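Kambridge compares finger designs for hand-held grippers

Kambridge has begun a side-by-side trial of finger designs for its hand-held grippers at its Karthorpe site, using parts supplied by Fomico. The trial covers 3 finger profiles, each put through 25 pick-ups of thin, crumpled material.
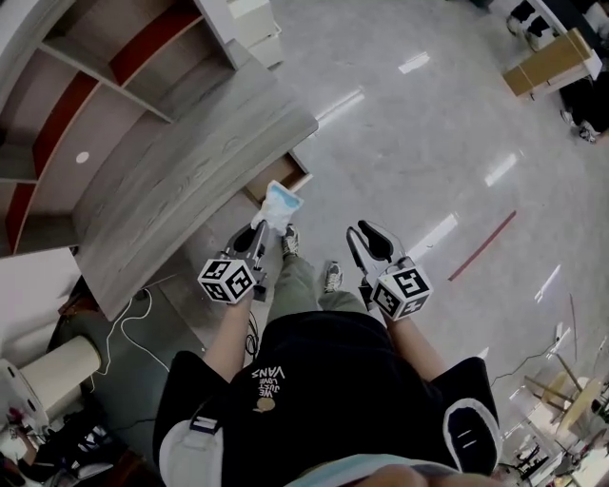

Position tracking is under review in the same trial. Each gripper carries a white cube printed with black-and-white markers, and the operator works with one in each hand at a desk drawer. The tracking software, Quan, logs any interval in which a marker is lost for longer than 12 frames. Curved fingers are scored separately, on grip and on the angle of approach.

Soft items remain the hardest class for all profiles, as the jaws must close fully without tearing the material.
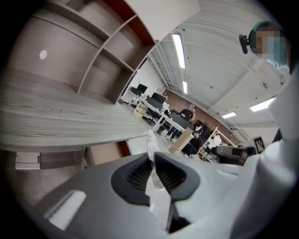
Fomico said that grip force had been fixed at a single setting for this round and that a variable setting would follow in September. It added that 4 worn finger pads would be returned for measurement.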